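Does a Shorter Shower Message Work? Water Use in the Nandton Student Residences
Environmental Studies project report
Intan Tuhumury

1. Why I picked this

Water bills at Nandton residence went up last year and the housing office put stickers in all the bathrooms. Small blue ones, "keep it to four minutes". Everyone complained about them. I wanted to know if anybody was using less water becuase of the stickers or if we all just stopped seeing them after a week.

2. What I did

Two buildings, Arkus House and Tamura House. Same age, same plumbing, both mostly first years. Arkus had the stickers, Tamura didn't get them until after my project finished (asked housing to hold off, they were fine with it). Meter readings each morning at 7:15 through November. Also a short survey under the doors, 408 handed out over both buildings. Return rate was poor, see section 5.

Readings were done by me, except when I had labs, then my roommate did them. Same meter, same time, written in the same notebook.

3. Results

Average daily use, whole building, in kilolitres per month:
Arkus House (stickers) 595
Tamura House (no stickers) 621

Sorry, heading should read monthly total, not daily average. So Arkus used less, nearly 4 per cent. Not a lot. Both went up in the last part of the month when it got cold and people stayed in.

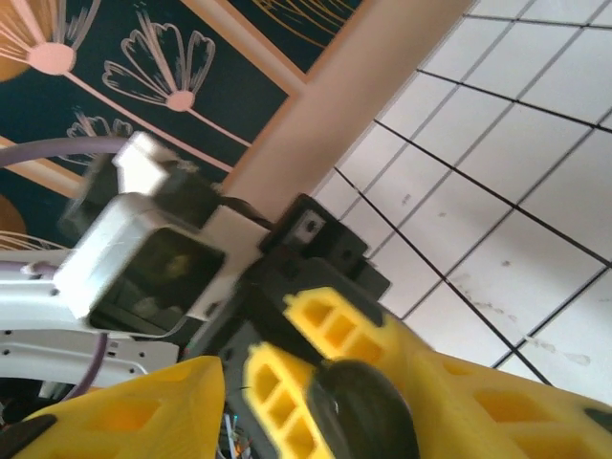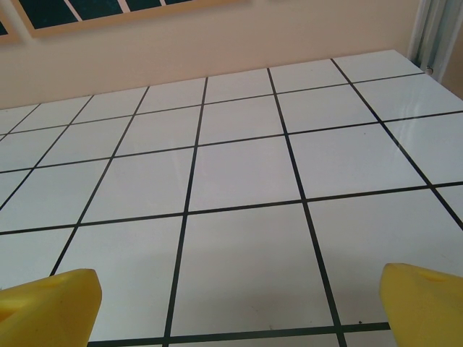
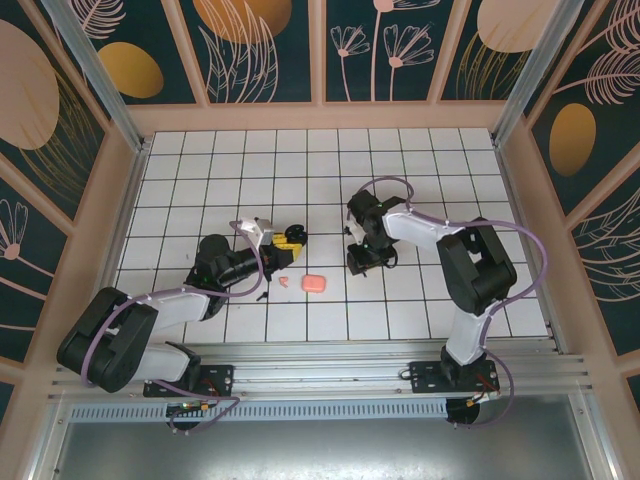

Student Project Reports, Vol. 2, p. 14

4. Discussion

A gap that small could be anything. Arkus has a couple more empty rooms than Tamura, I only found that out after the readings were done. I didn't correct for it, should have. Also the laundry room in Tamura is open to people from the next building over, so some of that water isn't even residents.

The survey comments were more useful than the numbers. Most people in Arkus remembered the sticker but couldn't say what number was on it. A few said it made them feel guilty for a day or so. One person wrote that she plays one song and gets out when it ends, started doing it at home years ago, nothing to do with us.

Rillitz shower timers came up a few times, the little sand ones you stick on the tile. People who had one at home said they'd use one here if it was already on the wall. Nobody said they'd buy one.

5. Problems

Low survey return, mostly from Arkus, so the comments lean one way. One month is too short. No readings from before the stickers went up, which is the big one, can't say if Arkus was always lower. The notebook got wet once and two mornings are hard to read, I left those out of the daily graph but the monthly total comes from the first and last reading so it's ok.

6. If someone does this again

Get the old meter readings from housing first. Ask early, they take ages to answer. Pick buildings with their own laundry. Put timers in one building and stickers in another and leave a third one alone, over a full term.

Thanks to the housing office for the meter room key.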